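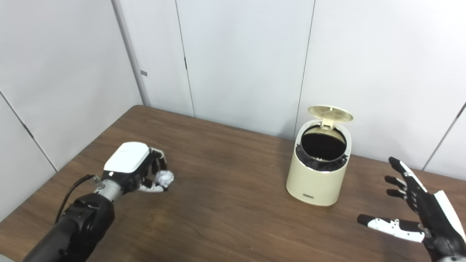 Plevora library extends evening hours after summer trial

Oct 22, 2023

The public library in Plevora will stay open until nine in the evening on four days of the week, the town announced on its website. The new hours start next month and will continue through the winter.

The decision follows a trial which began in July. During the trial the library closed two hours later than usual, and 886 visits were recorded in the additional time. The town had expected less interest, as many families are away in summer and the students have no exams.

Most of the evening visitors came to read or to study, the library writes in its short report. Others used the printers or picked up books which they had ordered from the branch in Varkgate. The report also mentions that adults who work in shifts were very glad to have a place to go after dinner that does not cost anything.

The longer hours will cost the town 900 euros per month, mainly for staff and heating. A part of this sum is paid by the Ostrowski bakery, which has its main shop on the same square and has supported the children's reading program for several years. The bakery has also given 2000 euros for new books. The library wants to spend this money on language courses, cookbooks and large-print novels, for which the waiting lists are long.

Bus line 90, which connects Plevora with Cindia, will get one more evening departure from the library stop. Until now the last bus left shortly before eight, so readers from Cindia had to go home early or ask somebody for a ride. The new departure time will be shown at the stop and at the loan desk.

Some things remain as they were. The children's section will still close at six, and the reading room for newspapers will be open only in the daytime. On weekends there is no change at all. Books can be returned at any hour through the slot beside the main door, but larger items, such as board games and map folders, must be handed in at the desk.

Library cards from Varkgate and Cindia are valid in Plevora also in the evening. Residents who don't have a card yet can apply for one at the desk and should bring proof of address.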